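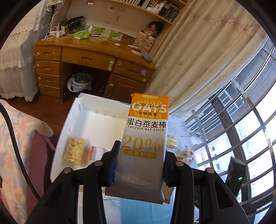

Oat snack packet, orange and silver, with the date printed over the lettering.

Pantry > Reading the Pack > Date marks

Date marks on food

A date mark is the day, month and year (or some part of those) that a food maker puts on a package. I've been writing these entries for a while now, and this is the one I get the most mail on, so I've made it longer than it was!

The first thing to know is that a date can mean several things. It might be the day the food was made, the day the store should stop selling it, or the last day the maker thinks it'll taste its best. A bare date with no words beside it could be any of them, and you have to hunt around the rest of the package (the back seam is a favorite spot) to find out which.

Order of the numbers

I grew up with month first, so 6/27/25 looks perfectly normal to me. A lot of the world puts the day first. Chinese packages usually go year, month, day, with the character 年 after the year, 月 after the month and 日 after the day, and once you've learned those three you can read the date on nearly anything in the store. I love this system. It sorts properly, and you can't mix up the month and the day.

How the date gets there

Wrappers are mostly printed in huge rolls long before there's any food to put in them, and the date goes on later, at the packing line. Small inkjet printers do a lot of this work, and so do heated ribbon printers. My friend Hywel Wogan ran a line at Beddoe, a cracker bakery, and he told me one roll there made 3,000 wrappers, all blank where the date would go. If the film slipped a little, the date landed on the product name. They still shipped it, as long as you could read it.

Dry foods

Oats, crackers and plain cookies keep well if they stay sealed. What gets them in the end is usually the fat going stale (oats have more of it than most grains), and you'll smell that before you see anything. A faint whiff of old paint or crayons means it's time to toss them. I keep mine in a jar with the date cut from the package and taped to the lid, which Anca Grecu thinks is fussy, but she once served me February granola in the fall, so I'm sticking with the tape.

See also: Lot codes; Crimped seals; Rancidity; Storing whole grains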